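4.2 What tenants pay for and what they use

The interviews in Section 3 left us with a puzzle that any office broker will recognize. Tenants of serviced offices chose their building for one set of features and then spent their days using another. To get at the gap, we compared two lists for each of the 309 tenants in our sample: the features they named as decisive when they signed, and the features they had used in the month before the survey. The lists were collected by different interviewers, who were asked not to compare notes and mostly obeyed.

The address came first by a wide margin. Tenants at the Tollusden site, which sits on a street that lawyers like, spoke of it with real warmth, and several had printed it on their cards in a larger font than their own names. Yet a fair number of them came in so seldom that the front desk asked them to sign the visitor book. One respondent, a bookkeeper with a private suite on the third floor, described the address as "the best employee I have." She had been in the suite twice since March.

Parking came next, and the gap here ran the other way. Few tenants mentioned it at signing. Once they had moved in, it was the subject of more complaints to management than heating, noise and the elevator put together. We suspect that parking is like plumbing, in that a tenant shopping for space assumes it will be there and only forms an opinion later, usually at the top of their voice. Abou Jaoude and Smadi reported something close to this in their earlier work on suburban business parks, although their tenants had more asphalt to be angry about.

Meeting rooms were the most evenly matched item. Tenants said they wanted them, and then used them, though seldom for meetings. The booking logs at Unarus list a good many two-hour slots reserved by one person, with the purpose given as "call," "quiet," or in one case "hiding." We coded all of these as use. The operator, who charges by the hour, saw no reason to object.

The shared kitchen did worst at signing and best afterward. Hardly anyone named it as a reason for taking a lease, and brochures tend to give it a single line below the fiber connection. In daily use it beat every other common space at both sites (Figure 4). 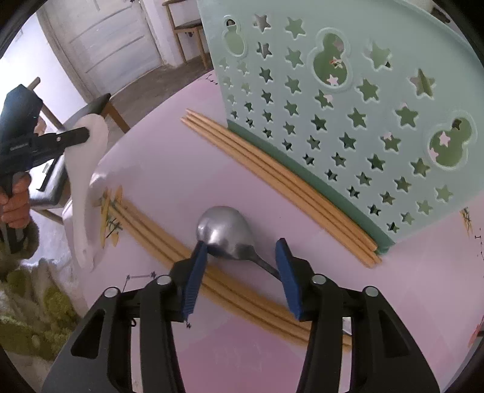

Figure 4. Spoon and bundled wooden chopsticks on a pale pink tabletop.

We asked operators what they spent on the kitchen compared with the lobby. The Unarus lobby had been refitted at a cost of 50 dollars per square foot, with a stone desk and a plant that has its own maintenance contract. The kitchen budget, by contrast, was described to us as "whatever is left." When asked whether the balance might be shifted, the operator pointed out that prospective tenants walk through the lobby on the tour and are steered past the kitchen at a brisk pace. On the evidence of our signing list, this is sound business. On the evidence of our use list, it is a little sad.

Two cautions apply. First, use is a blunt measure. A tenant who walks through the lobby every morning has used it, but would be surprised to be told so, and we did not count passage alone. A tenant who has never set foot in the building may still get full value from having mail arrive there. Hakim's distinction between occupied value and displayed value is helpful on this point, and we return to it in Section 5. Second, our respondents were asked to remember why they had signed, in some cases years earlier. People tidy up their reasons over time. We found four tenants who cited the bike room as decisive in a building where the bike room opened after they moved in.

Firm size made less difference than we had expected. Suites under 400 square feet and suites above that line gave nearly the same ranking at signing. The larger tenants used the meeting rooms less, having their own, and used the kitchen just as much, having their own as well. Akl has suggested that the shared kitchen serves larger firms as a place to get away from colleagues. Our data cannot confirm this, but several managers asked that their answers to that item be kept confidential.

Price sensitivity is a separate matter. Tenants paying more than 3,000 dollars a month were no more likely to use what they paid for than those on the cheapest mail-only plans. They were more likely to know the name of the receptionist, and they gave longer answers to every question, including the one that asked for a yes or a no. The regression results in the next section control for rent, site and length of lease, but not for length of answer.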